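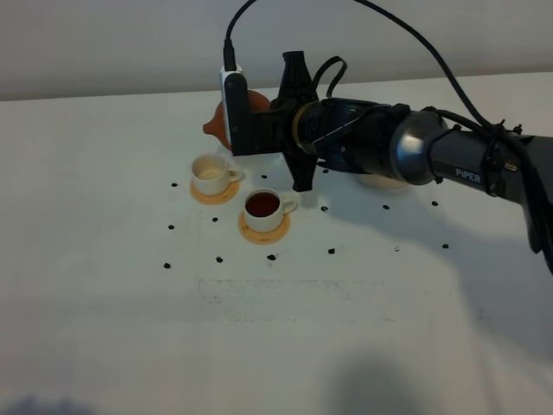 Getting tea stains out of the good pot

I've had an orange teapot for years and I was rough on it until September, when I finally looked down the spout with a flashlight. Yikes. Brown all the way down!

So now I do this. Put 2 spoonfuls of baking soda in the pot, fill it with hot water and leave it overnight. In the morning swish it around and pour it out through the spout – that part matters, it's where all the gunk sits. A skinny straw brush gets the rest (mine is a Pulier, but any cheap one will do). No dish soap in mine, please, I can taste it for days.

White cups are easier. Make a paste of baking soda and a few drops of water, rub it on with your finger, rinse. If you've had milk in your tea, rinse with cool water first, and do it before that creamy ring at the bottom dries on. I forget this constantly.

Saucers I just wipe, and I stack them with a paper towel between – 3 of my old ones got scratched from sliding around in the cupboard.

Leave the lid off the pot until it's bone dry inside. Mine went musty once and I had to do the whole soak over again.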